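Saltwood bench: equipment plan and data card

Maintained by Irja Vuorinen and Eduard Skála. Last revised Jul 3, 2022.

Purpose

This file accompanies the Saltwood recordings and sets out what has to be bought before a second bench can be built to the same layout. It covers hardware and consumables only. Staff time is in the Rautiainen budget sheet, kept by Hilkka Kuusisto.

Contents of the release

The set holds 1712 episodes from a single arm with a parallel gripper. The object of interest is a small wooden cube on a printed mat with coloured rectangles and black lines. Views come from fixed cameras. Episodes shorter than 4 seconds were removed in June. 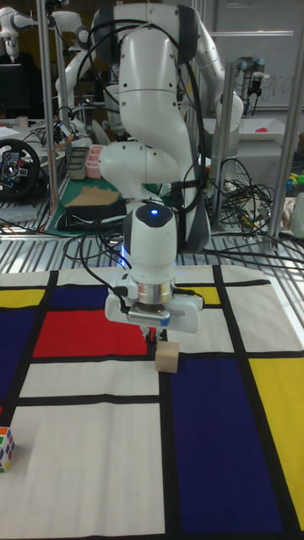
Items to purchase

Arm and controller: one set. Lead time quoted by Dultix is 7 weeks from order. The quote excludes the mounting plate.
Gripper: one, parallel, with a spare pair of fingers. The fingers wear faster than the body and should be ordered with it.
Frame: aluminium posts, cut to the lengths in frame_parts.csv.
Mats: two. Printed cloth creases in storage, so ship rolled. The print must match the existing mat, as block positions are used in the episode labels.
Cubes: one bag of 100, plain wood, unpainted.
Cable management: trunking and straps. This line was missing from the first budget and has been added under sundries.

Space and mounting

Plan the table around the reach of the arm, with the base at the back edge and the mat in front of it. The external cables follow the links and need slack at every joint.

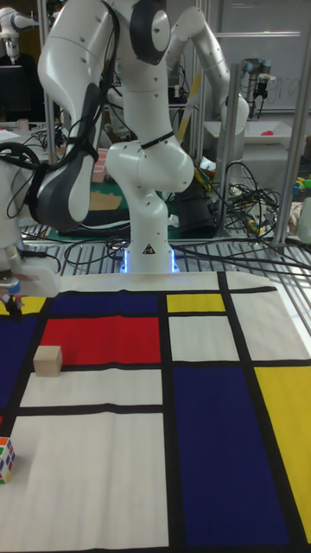 Allow clearance behind the base for connectors, and do not count that strip as storage when choosing a table depth. If two arms are to share a room, check both reach envelopes before fixing the posts.

Open points

Pruleck has offered a refurbished controller at a lower price. Orvokki Rissanen is checking whether its firmware can be updated to the version used for this set. No order for the controller should be placed until she has replied.

Power for the second bench is not costed.

Changes to the list go to Irja Vuorinen, with the supplier's part number and the quote attached.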